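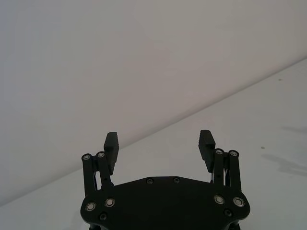
Manuals > Tables > Pallolard > Care and Placement

Search this manual Go

4. Placing and leveling your table

The Pallolard has a white top, and a white top keeps a record of everything you do to it. Read this section before you put a mug on yours.

1. Pick a spot near a wall but not against it. Leave 3 inches so you can get a cloth down the back.

2. Lift the table into place. Two people. Dragging it will leave a souvenir on the floor.

3. Turn the feet by hand until the top stops rocking. Folded cardboard is not a leveling system, however long it has worked for your family.

4. Wipe the top with a damp cloth, then a dry one. Wait 48 hours before using any polish.

CAUTION: Do not load the top with more than 200 pounds. This includes anyone changing a light bulb.

NOTE: Pencil comes off with a plain eraser. Ballpoint does not – please stop writing to ask.

For spare feet, see Section 7.

Last updated May 2021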